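About Fostbridge Yarn Exchange

Fostbridge Yarn Exchange is a charity that collects unused yarn and craft supplies, sorts them, and sends them to knitting and crochet groups that make items for hospitals, shelters and fundraising sales. We do not sell yarn to the public. All finished items are made by the groups and passed on through the partner organizations they are registered with.

What we do

Donated yarn arrives at our sorting room on Prosser Street. Each lot is checked for fiber content, weight and condition. Yarn with a readable label is shelved by fiber and weight class. Yarn without a label is tested by a small burn sample and assigned to one of three broad groups: animal fiber, plant fiber or synthetic. Yarn that shows signs of moth damage is bagged and frozen for 3 weeks before it is checked again.

Once sorted, yarn is packed into standard boxes. A standard box holds 20 balls of a single weight class, with a printed packing list and one pattern sheet. Groups may request a weight class and a fiber group. They may not request a color, although most boxes are packed in related shades.

In the last full year we sent out almost 3,000 boxes. The largest share went to groups making baby hats and blankets. Blanket squares, gloves and scarves made up most of the rest.

How groups join

Any group that makes items for a charitable purpose can register. A group needs a contact address, a named receiving organization and a short statement of what it plans to make. Registration is free and stays valid until the group asks to be removed or has not ordered for 2 years.

Orders are placed through the request form. The form closes when stock in a given weight class falls below the reserve level and opens again when new donations have been sorted. Bulky yarn is usually the first to run out. Groups outside our delivery area pay the carrier's rate for shipping and nothing else.

Each pattern sheet has been test-knitted before it goes into a box. The sheet gives the gauge, needle size, finished dimensions and any limits set by the receiving organization. Items for newborns, for example, must be made without buttons, ribbons or loose trim, and must survive a machine wash at the temperature shown on the sheet. Groups that use their own patterns are asked to follow the same limits.

Records and stock system

Every box has a number that links it to the donated lots it was packed from. This allows us to trace a problem, such as a fiber that was wrongly identified, and to notify each group that received yarn from the same lot. Stock records are kept on a computer in the sorting room and copied each night to a second machine at our Trillurgate site. The request form reads from the same records, so the weight classes shown as open reflect the count at the close of the previous working day. 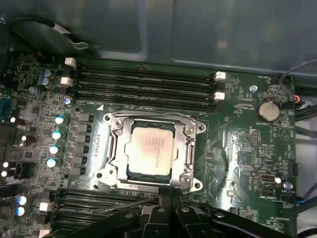 Processor and socket on a computer motherboard

We hold the contact address, the order history and the name of the receiving organization for each group. We do not hold lists of individual members. Donor details are kept only when a donor asks for a receipt, and they are deleted once the accounting period has been closed.

Our sites

The Prosser Street room handles all incoming donations and most packing. Trillurgate is used for storage, for bulk lots from mills and shops, and for the test-knitting library. The library holds a finished sample for every pattern sheet in current use, along with its swatch and wash record. Registered groups can visit the library by appointment.

Donations can be dropped off at Prosser Street during opening hours or mailed in. Bulk lots should be arranged in advance – the loading door at Trillurgate is narrow and cannot take a full pallet. We accept yarn, knitting needles, crochet hooks, stitch holders and row counters. We cannot accept sewing machines, fabric, part-finished garments or yarn that has been stored with mothballs.

Funding

Fostbridge Yarn Exchange is paid for by individual gifts, an annual sale and a grant from the Trornis Fund, which covers rent at both sites. The sale takes place each May and offers items that groups have made for the purpose. It also offers equipment that we cannot place, mainly needles in sizes that are rarely requested. Proceeds go toward boxes, postage and printing.

Gifts of money can be marked for a specific use. Unmarked gifts are applied first to postage, then to general running costs. Annual accounts are available on request from the Prosser Street address.

Governance

The charity is run by a board that meets every quarter. The board approves the budget, the list of accepted fibers and any change to the box standard. Proposed changes are sent to registered groups for comment before the meeting at which they are considered. Minutes are posted on the notices page after approval.

Page last reviewed 30 July 2026.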